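Unit 8: Selling Printed Goods for a Small Nonprofit
Course handout - Fundraising Practice

Read this before the July session and bring your own price sheet. We will work from the Broderby wildlife shelter figures used in Unit 7, so keep those pages handy.

1. What counts as a sale and what counts as a gift

When a supporter buys a calendar for $30, the shelter has sold a product. The part of the price above fair market value may be treated as a gift. Say so on the order page, in one sentence, near the price. Do not bury it in the footer.

Adoption kits are different. The buyer gets a certificate, a photo card and a letter, and most of the price is a gift. Broderby sells both on the same page, and in its first season the two were added together in the books. It took a long afternoon to pull them apart. Use separate item codes from the start.

2. Setting the print run

Printers quote by quantity, and the unit price drops quickly at first and then levels off. Broderby ordered 1,335 calendars and sold 482 by the end of the holiday season. The unit price looked good on the quote. The boxes were still in the hallway in spring.

Start from last year's sales, or from the size of your mailing list if there was no last year. Calendars lose their value after January. Note cards do not, so a large run of cards is a smaller risk than a large run of calendars.
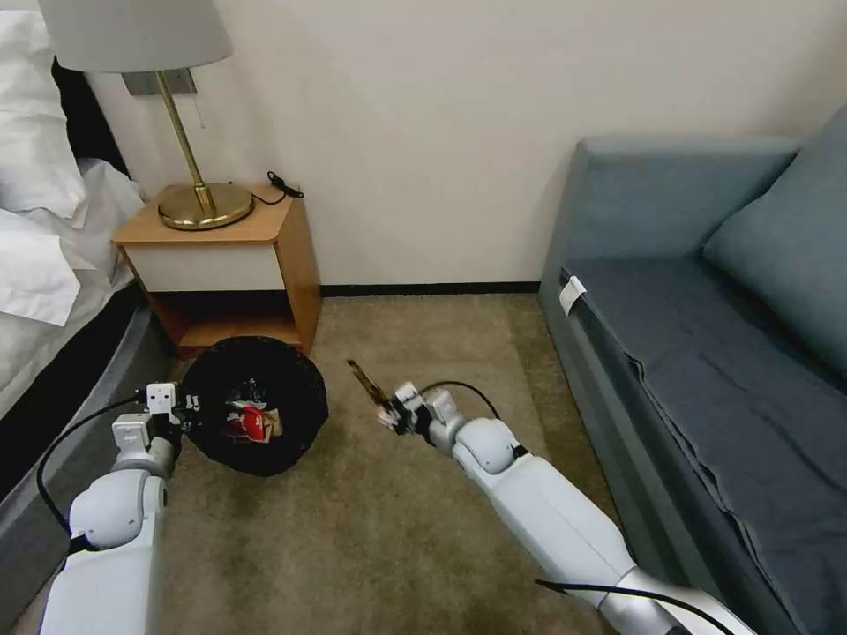

Bedroom with nightstand, sofa and trash bin.

3. Writing the item description

A good listing answers these points in order:

What is in the pack, and how many.
Whether the inside is blank or printed.
The size, and whether envelopes are included.
The price, with shipping stated.
Where the money goes.

The last point needs care. "Every cent goes to the animals" is only true if someone else paid for printing and postage. If a sponsor covered those costs, name the sponsor. If not, write "proceeds after printing costs" and leave it there. Supporters do ask.

The story on the back of a card should run to three or four sentences. Give the animal's name, how it came to the shelter, and how it is doing now. Check the text again before each reprint - animals get adopted, released or die, and old cards go on being sold.
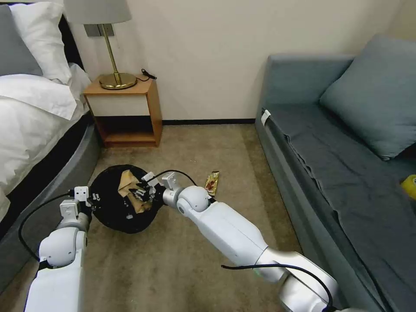 Bedroom with the bed at left and the sofa along the right side.

4. Shipping and order handling

Set a cutoff for holiday orders and post it on every item page. Broderby packs orders in one batch each morning and closes the list at 9 a.m. Orders that come in later go out with the next batch.

Weigh a packed sample of each item before you set shipping rates. A pack of eight cards with envelopes often falls just over a weight step, and a lighter mailer can bring it back under. For the class exercise, use the Hollmann rate table and the Vavik order form, both in the course folder. The Clakusex spreadsheet from Unit 6 will also open the order form, but check that the tax column has carried over. 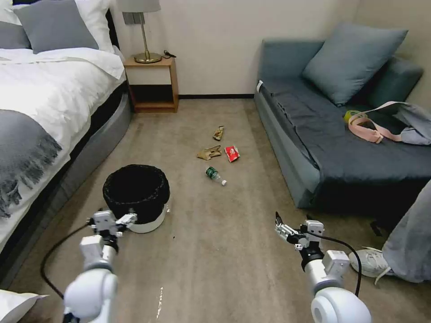 Bedroom with a person's leg at the right edge

5. Exercise

Work out the break-even quantity for a note card pack using your own printer's quote. Then do it again with shipping included in the price. Write half a page on which version you would put on the order page.

Bring two printed copies. One will be handed back with comments at the following session.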